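Do I Need a Tablecloth? Notes From a Doubter

February 2023

I have read a lot of posts lately promising that a cloth on the table will change how you feel about a room. I didn't believe it in January and I'm only a little closer to believing it now.

The case for it, as far as I can tell, is that a soft surface cuts the clatter and hides an ugly top. Fine. The case against is crumbs. My friend Signe Sjöberg swears by hers and says you just shake it out over the railing. I've seen her railing. I've also seen what is on the ground under it.

What bothers me more is the advice that comes along with the cloth. One site listed 8 "essential table accessories," and I own most of them already without ever having felt essential about any of it. A rattan coaster, for instance. They look nice, I'll give them that, but a cold glass leaves a ring right through the weave, so the thing you bought to protect the table needs something under it. Mine is a Brunby and cost more than it should have.

Then there's the microfiber cloth, which every cleaning blog treats like a miracle. It picks up dust. So does an old T-shirt. I do like that it folds small and can sit out without looking like a rag, and the ones with a trimmed border seem to hold their shape longer in the wash. That's as far as my praise goes.

And the real problem, which none of these posts mention, is that a table fills up. Put down a nice cloth and by evening it has a stapler on it, a snack, a can of something and the cola that should be in the fridge. I don't think the color of the fabric has any say in that.

Teal blue does go well with orange-tan rattan, though. I'll concede the colors.
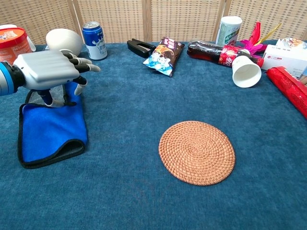

What I'd Skip

Felt pads, clips for the corners, and the Skjelbred fabric spray. I tried the spray twice and the cloth smelled like a dentist's waiting room until I washed it.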